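Flumero Tableware Gallery: Trays, Plates and One Stubborn Table
Posted Sunday, February 8, 2026

I should say up front that I don't believe in "table styling." Every spring the catalogs tell us that a plate looks better on a tray, and every spring I suspect the only point is to sell a tray along with the plate. Flumero's new season leans hard on the idea. Their leaflet promises "a calmer table," and I have never met a table that was anything but calm. It's the people sitting at it.

Still, readers keep asking whether the tray habit is worth picking up, so I gave it a try at home over a few weeks. I used things I already had, a couple of loans from the Onishi shop on the corner, and one purchase I'm still sore about. I paid 460 for a set of Gavia serving pieces in August and have used two of them. The rest are in a cupboard behind the slow cooker.

Some notes before the gallery, for anyone thinking of doing the same.

On color. The leaflet says to stay within one family, green with green, blue with blue, and let the wood do the rest. I expected it to look like a hospital lunch. Dark under light is tolerable. Light under dark looked to me like something had been spilled and then covered up. Two greens that are nearly the same shade are the worst of the lot, and the eye keeps trying to decide whether they were meant to match.

On shape. A round plate on a rectangular tray leaves you corners, and the makers would like you to fill those corners with small bowls, which they also sell. Leave them alone. That's where your thumbs go when you carry it.

On rims. A raised rim is the one feature I'll defend. Flat trays are cutting boards with ambitions. I tried the flat Tusel for a week and a fork went on the floor at nearly every meal. The Tusel costs 29, which is fair for a thing you'd be happy to give away.

On wood tops. Butcher block is busy to look at, with all those strips in different tones, and patterned placemats on top of it gave me a headache. Plain colors do better. I'm told an oiled top doesn't need a tray at all. The person who told me this sells oil.

On books. Every styled table in every catalog has a book on it that no one at that table is reading. I put one out anyway, to be fair to the method, and kept it well away from anything with gravy. It did make the table look more lived in. It also got in the way of the salt.

The gallery is a short one this time. I threw out the shots with the Gavia pieces in them, and I'm keeping green on green, plain plate, rimmed tray, book up near the back. 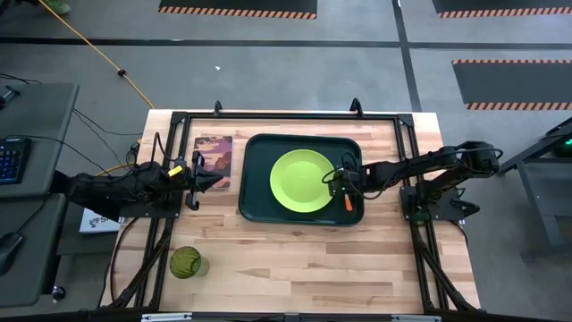 As for the leaflet's claim that you'll eat more slowly with a tray under your plate, I noticed no difference. Dinner took as long as it always does. I'd hold off on buying the full set until the fall prices come in, and if you own one decent tray already, I can't see what a second would do for you.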